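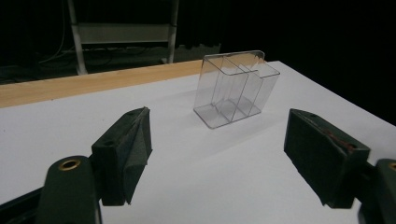
2 min read

Home / Notebook / Benches / Archive

Filed under: Bench notes, Small parts storage

28 July 2026

Looked at the clear divided container as a replacement for the open trays at the Setalby bench. Three narrow compartments, two partitions, open top. Thin walls, vertical edges rounded. The partition tops step along the rim, so a flat lid will not seal the compartments from each other. Not a problem for dry parts that stay on the bench. It is a problem for anything that travels to Arkley.

Set it on the white board for the check. Clear plastic on white is poor for seeing the walls – the edges come down to thin gray lines and everything between them is board. Labels will have to go on the front face, one per compartment, dark print. Compartment width is the limit on label size, so part number only, no description.

Internal depth 60 mm by the steel rule, taken in the middle compartment. Long standoffs will stick out of the top. They stay in the Montoya drawer.

Stock number for the first fill is 2,093 (short spacers). Enter it in the bench sheet before filling, not after. In April we did it the other way and ended up with two bins under one number. 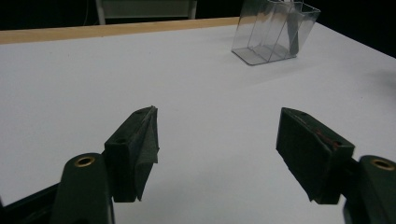

Placement on the board

Container goes toward the back, with the front of the board left clear for work. Tried it closer in first and kept reaching over it. The dark backdrop stays up behind the table.

To do:
- print labels, 10 to a sheet
- ask Rultodier if the same box comes in a deeper version
- try a strip of dark card under the base so the partitions show from above
- check whether a full box slides when the board is knocked – if so, stick-on feet

Open question: whether the partitions lift out. Did not force them.

2 comments · 0 shares

Previous entry | Next entry | Back to top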